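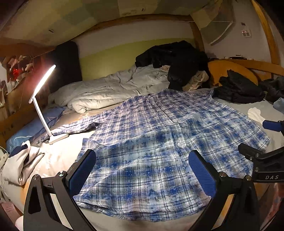 Grasp Point Selection for Garment Folding: Final Project Report
Edith Benavides and Domnica Barbu – May

1. Problem

The Trurnow planner takes a segmented view of a garment and returns two grasp points, one per gripper. The version we inherited assumed a plain, single-color garment on a clear table. We extended it to patterned shirts on bedding, where other clothes lie nearby and the lighting is uneven.

2. Method

The perception node outputs a garment mask and a set of keypoints: collar, cuffs, hem corners. On plaid shirts the old edge detector marked stripe boundaries as fabric edges. We replaced it with a small network trained on 1,000 labeled views, then filtered its output by mask distance – any edge point more than 14 pixels inside the mask is dropped before planning.

The planner scores each keypoint pair on reach, jaw clearance and expected sag. If the best score falls below a threshold, it requests a new view and does not plan a grasp.

3. Results

We ran 62 trials on long-sleeved shirts. The selected pair matched the hand-labeled pair in 28 trials with the old detector and in 51 with the new one. Of the remaining 11, seven were cuff errors. A cuff covered by another object is still reported at the last visible point of the sleeve, with high confidence. The other four came from overexposed areas near a lamp, where the mask shrank.

4. Open issues

Occlusion needs its own label in the keypoint output. Wrinkles are treated as noise, so a deep fold can still split the mask in two. The view request has no retry limit, and on Tuesday it looped until we stopped the node by hand.

Supervisor: Anatole Lacroix

Contact: Bucur Lab project desk | © Bucur Lab student projects | Back to top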